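Rubrique : Cuisine et cellier > Rangement > Matériel testé

Kit Jistier pour bras de table : réglages utiles pour ranger la vaisselle en bac

Le kit Jistier comprend une main à doigts articulés, la bride de poignet et le logiciel de prise Jistostisura. Il se monte sur un bras existant. Prix relevé : 2 284 euros, hors bras. Les remarques qui suivent portent sur une seule tâche, la mise en bac de tasses et de mugs.

Surface de travail. Une table blanche nue renvoie trop de lumière et la vaisselle y glisse. Poser un tapis texturé, de teinte moyenne, sans motif contrasté. Laisser le plateau libre de chaque côté pour les dégagements du poignet.

Bac. Prendre un modèle rigide, à coins arrondis, ouvert sur le dessus. Le placer sur la moitié arrière du tapis, grand côté face à l'opérateur. Les poignées moulées restent sur les petits côtés, hors trajectoire.

Prise. Pour un mug, Thilini Khan (Skulberg) conseille la prise par le bord, pouce à l'intérieur. L'anse est tournée à l'opposé du bras. Vitesse d'approche réduite à 20 % sur la fin de course.
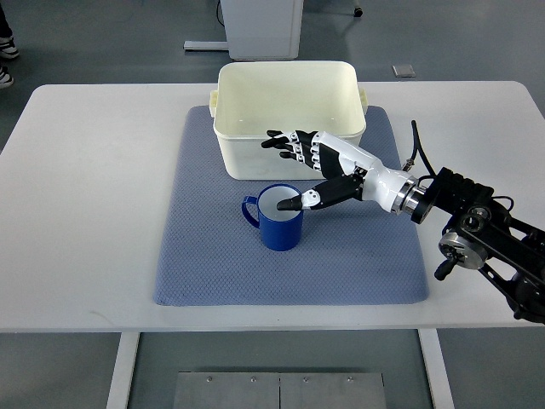

Mug bleu foncé devant le bac, pouce juste à l'intérieur du bord.

Les quatre doigts longs doivent passer au-dessus du bord avant du bac sans le toucher. En cas de contact, relever le point d'approche de 8 mm et recommencer l'étalonnage du poignet. Ne pas corriger en avançant le bac : la position enregistrée serait faussée.

Charge. La notice fixe la limite à 324 g par objet pour ce type de prise. Peser les mugs en grès avant de les mettre au programme. Les tasses pleines sont exclues.

Entretien. Essuyer le bout des doigts au chiffon humide, jamais à l'éponge abrasive. Pas de dégraissant sur les coques. Vérifier le serrage de la bride une fois par semaine.

Reste un défaut : le câble du poignet fait une boucle au-dessus du bras et peut accrocher une étagère basse. Le collier Kleinschmidt, vendu séparément, règle la question.

Essai et texte : Menaka Gunawardena, 8 janvier 2018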